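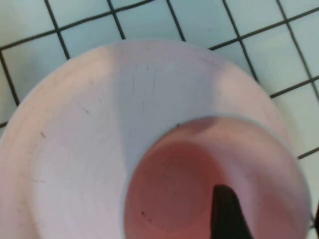 Getting marks and stains out of plastic bowls

Plastic mixing bowls pick up fine scratches from whisks and forks, and the scratches hold grease and colour. Most of it will come out with bicarb soda and a bit of patience.

You will need:
Dish liquid
Bicarb soda
White vinegar
A soft cloth and an old toothbrush

1. Wash the bowl in hot water with dish liquid and rinse it well. Grease left on the plastic stops the paste from working.

2. Mix three tablespoons of bicarb with one of water. It should be thick enough to stay put on a sloping side.

3. Spread the paste over any specks and stained patches. Leave it for 31 minutes if you are fussy like me, or half an hour if you are not.

4. Rub in small circles with the cloth. Use the toothbrush around the base, where the plastic steps down and the cloth can't reach. Don't use steel wool or a scouring pad.

5. Rinse, then wipe over with vinegar to get rid of the white film. Rinse again and dry upside down on a rack.

Tomato and turmeric may need a second go. After that, try a few hours in direct sun by a window.

Scratches won't come out. Light ones are fine for salads and dry mixing. If you can catch a fingernail in them, keep the bowl for the laundry or the garden.

Ayana Gebreyes
Updated February 12, 2021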